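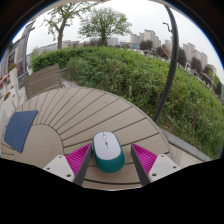 Omprakash Bajpai在审阅2月的中期材料时提出,户外示教的数量增长很快,但报告没有说明哪些条目真正进入了训练集,也没有说明剔除的依据;他要求下一期报告把采集、筛选和训练三个环节的口径分开写。本期按此要求调整结构,以下各项均以筛选后的条目为准。

项目名称:Shakya手持夹爪示教采集
提交对象:Flurville资助办公室
报告日期:2024年5月28日

一、本期完成情况

截至报告日,Shakya数据集户外桌面部分通过筛选的示教共712条,另有181条在筛选中剔除。每条示教为一次完整的抓取与放置,由操作员手持夹爪完成,记录内容包括广角图像、夹爪开合宽度以及由视觉惯性里程计恢复的末端轨迹。采集地点为Bornley的露天休息区,桌椅沿用场地原有设施,未作改装。

户外部分原计划在本期结束时覆盖全部物体类别,目前小型日用品类已完成,软质物体类尚未开始。软质物体的放置终点难以用统一标准判定,相关判据仍在与Asport的标注人员商定,预计下一期给出书面版本。

二、采集流程

每组布置固定采集50条,期间不更换物体,只改变物体的起始朝向、目标位置和操作员的站位。一组结束后由操作员检查开合宽度的零点,再进入下一组。组内任何一条若出现零点偏移,整组轨迹须重新标定,标定后仍不一致的退回剔除。

2月以前的流程允许操作员在组内自行调整目标位置,导致部分组的目标分布过于集中。现已改为按预先生成的位置表执行,位置表随每组元数据一并保存,可供复核。

夹爪指面的磨损检查由每期一次改为每组一次。接触条起翘会改变小型物体的夹持位置,在图像中又不易察觉,早期有几组因此整体作废。 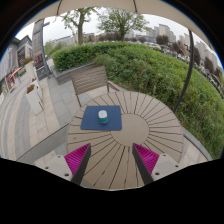

目标区域的设定是本期改动较大的一项。早期条目以桌面某一点作为放置终点,由标注人员事后在图像中标出,不同标注人员之间的差异明显,在放射状拼板桌面上尤其如此:板缝从中心圆盘向外散开,缺少可对齐的直角参照,广角畸变又使桌沿和板缝进一步弯曲。改用独立垫面后,终点判定简化为物体底面是否完全落在垫面以内。深蓝色方垫与灰米色桌面的明度差足以支持自动分割,白顶、青绿色下缘的圆柱形小物立在垫面中央时,轮廓也能完整提取,标注人员只需对分割结果作抽检。垫面允许有小幅旋转,旋转角写入元数据,不作为剔除理由。

三、筛选与剔除

剔除按以下顺序进行,前一项未通过的条目不再进入后一项:

轨迹完整性。里程计中断或回环失败的条目直接剔除。绿篱和灌木占据画面较大部分时,特征点容易集中在枝叶上,有风时跟踪误差上升,这是本期剔除的首要原因。

时间同步。图像与开合宽度的时间戳偏差超过一帧的条目先尝试重新对齐,对齐失败再剔除。

任务完整性。起始段缺失、物体滑落后由操作员用手扶正、放置后夹爪未完全撤离的条目均予剔除。滑落后用夹爪重新抓取并完成放置的条目保留,单独标记为恢复类。

遮罩检查。夹爪以下区域在预处理中以黑色遮罩覆盖,遮罩边界若侵入指尖工作区,退回重新生成,不计入剔除数。

恢复类条目是否进入训练,目前两种方案并行试验。初步观察是加入恢复类后,策略在首次抓取偏离时的停顿减少,但闭合动作有提前的倾向。由于样本有限,本期不作结论。

四、训练侧进展

训练采用扩散策略基线,输入为单路广角图像与开合宽度,输出为相对位姿序列。图像不作去畸变处理,与部署端相机保持一致。户外条目与室内条目按相同权重混合,未对天空区域作裁剪。

当前主要问题有两个。其一,物体紧邻桌沿时,策略的接近方向偏向桌面中心,原因初步判断为位置表在外圈取点偏少,下一期将补采。其二,左右指到物体的初始间隙不等时,示教中操作员通常先平移再闭合,策略则倾向于直接闭合,由先接触的一侧推动物体。对鼠标一类低矮、外形圆滑的物体,这种推动常使朝向改变,影响后续放置。已在操作说明中增加一条:闭合前须有可辨识的居中动作,动作不可与闭合重叠。

户外光照的覆盖仍不均衡。阴天条目的阴影较弱,物体与桌面之间的接触线索少,晴天条目则有明显的伞影和栏影。两类条目目前分别评估,不合并报告。

五、数据管理

原始视频存放于项目服务器,保留至验收后由资助办公室决定处置方式。Asport仅接触经遮罩和裁剪后的片段,远处出现行人的片段在移交前作模糊处理。每组条目附有版本号,标定参数更新后旧版本不覆盖,训练记录中注明所用版本。

Bajpai所提的口径问题已落实到元数据:每条示教现有采集、筛选、训练三个独立状态字段,剔除原因从固定列表中选取。早期条目的状态字段正在回填,回填期间暂停发布新的汇总表。

六、下期计划

完成软质物体判据的书面版本,并据此试采首组。

按修订后的位置表补采桌沿区域,优先安排晴天时段。

户外部分的总规模上限维持不变,至多2,000条。若桌沿补采后策略的接近偏差没有改善,将先检查位姿恢复的误差,再决定是否继续增加条目。

申请事项:夹爪指面的替换件消耗快于预算,拟从差旅科目调剂,金额与明细见附表,请Flurville资助办公室在下一期拨款前答复。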